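Search the notebook Search

Vacancy index, December run — notebook, A. Quaye

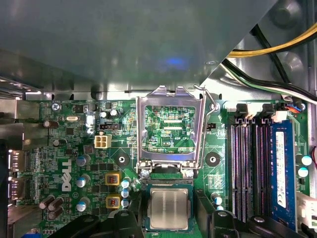 Dell desktop, case open, CPU socket empty and load plate up.

Started 7:30. Picked up the vacancy series where Lulter left it. The raw pull from the Flinedia job board had 219 employers after dedupe. Same key as last month (employer name + zip + job title, lower case, punctuation stripped).

Two problems with the key:
— Staffing agencies post the same opening under several titles. "Warehouse associate" and "warehouse worker" at one address count twice. Left as is for this run so the month-on-month change stays comparable. Flagged in the log.
— Skutard changed its trading name mid-month. Merged by hand, old name kept in the alias table.

Seasonal adjustment: reran with the holiday dummy on and off. With it on, the December level drops and most of the retail bump goes away. With it off, the residuals in retail and parcel delivery are plainly not noise. Keeping it on. The factors for the last two Decembers disagree in sign for hospitality, and I don't trust either one. Hospitality goes out unadjusted with a footnote.

Index is a diffusion index, so 50 = no change. Weights are still payroll shares from the previous benchmark. The new benchmark is not loaded; do not mix the two. Agyeman asked whether we could switch weights partway through the year and chain the result. We could, but the overlap is one month, too short to link on.

Pay question: 30 employers left the starting pay box blank, mostly small firms. Treated as missing, not as "unchanged." Last year's code did the second, which pulled the pay index toward 50. Fixed in the script, back data not yet revised. Whoever revises it should start from the raw files and skip the cleaned ones, where blanks were already overwritten.

Temp billings moved less than permanent placements. Could be real, could be the late returns, which skew toward temp agencies. Compared on-time returns only: same direction, smaller gap. Will not write it up as a finding until the late batch is in.

Open:
revise pay back data
agency duplicates — try matching on the description text
ask Lulter where the alias table backup lives
hospitality factors, longer window

Checked totals against the hand tally at 4:15 p.m. Match except for construction, off by 2. Traced to a firm coded to both construction and real estate. Recoded to construction, reran, match.

Contact: Abena Quaye, labor series desk | Copyright Agyeman | Back to top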